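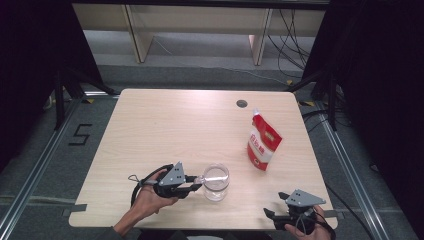 *Fig. 1. Cup, pouch, table.*

Handout for session 2, Objects and Surfaces. Notes by Birgit Eichhorn, lightly corrected by Florian Marty, who would like it known that he did not choose the room.

## Things on tables

The reading for today was the Menine chapter on "support", 90 pages to say that objects rest on other objects. Read the first half closely. The second half is the same argument in a worse mood.

We start with the cup. A clear plastic cup is a modest piece of engineering and gets treated like one. It has a thin wall that gives when you press it, which means the grip that lifts it can also squash it. Water makes matters worse (or better, if you're grading). The weight sits low while the cup is partly filled, so a push near the rim tips it and a push lower down tends to slide it. Try both at home, over the sink. Last March a student tried both over Tanveer Bukhari's lecture notes.

Cup questions to prepare:

- Where would you hold it if you had only two contact points?
- At what height does a push turn into a tip? Draw the forces. Arrows need heads.
- What changes when the cup is full to the brim, apart from your mood?

Then the pouch. A soft package has no shape of its own and borrows one from its contents and whoever handled it last. The red and white one stands up, leaning slightly, and has crumpled in its own way. Finn Hamann's term for this is "provisional posture", and he will use it on the exam, so learn it. For our purposes a pouch is stable if the line down from its center of mass lands inside its base. The trouble is that the base moves when you touch it.

Please don't write that the pouch "wants" to fall. Rutwood took marks off for this in every paper last year and was right to.

## The table itself

Students skip this part and lose easy points. A tabletop is a working surface with a history of decisions in it: how high, how deep, how pale, where the hole goes. The round grommet hole near the back is meant for cables. In most offices it is where pens go to retire. Set a cup with a small base partly over one and you have a support problem Menine never got to in 90 pages.

Wood grain gives you a free set of reference lines. If you're sketching a layout, draw the grain direction first, lightly, and place the objects against it. Sérgio Morais has asked me to add that "lightly" means lightly.

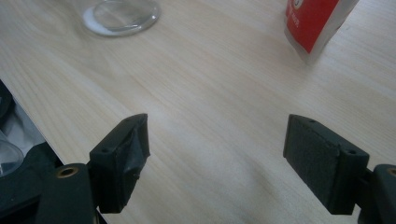
**Does the direction of the grain affect how easily a cup slides?**
Very little on a smooth, finished top; the finish and any spilled water matter far more.

## For next time

Write up one cup and one soft package from your own kitchen, 200 words each. Say what holds each one up and what it would take to knock it down. Hand in on paper, room 122, in the tray marked Rieger. The tray marked Grilis belongs to another course, and they keep what they get.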